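Subject: Re: [handicap-l] Pondisano charts and off times

Sarahí Figueroa wrote:
> The Pondisano charts list an off time for every race, but my
> fractions don't line up with the replay clock. Is the off time
> the gate opening or the start of the timer? I'm using the
> Bistix export.

It is the gate opening. The timer starts later, when the leader breaks the first beam, and the run-up distance at Pondisano changes with the rail setting. With the rail at zero the run-up is 15 feet. With the rail out it can be a good deal more, and the chart doesn't always say so.

I went through the export last November - 3,081 races in all - and the run-up field was blank in around 11 percent of them. Most of the blanks were turf sprints.
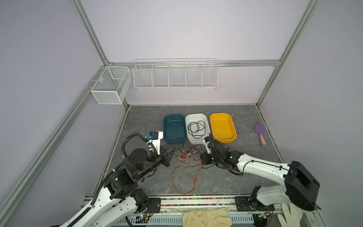
The replay clock is a separate problem. It is added by the video vendor and is keyed by hand, so I would not use it for fractions at all. Pririvska has the same setup.

If you need a correction for the blanks, take the rail setting from the Karakaya sheets and match on date and race number. Watch for race 4 on split cards, where the numbering restarts in the Bistix file.

> Also, are the beaten lengths at the first call from the beam
> or from the chart caller?

Chart caller.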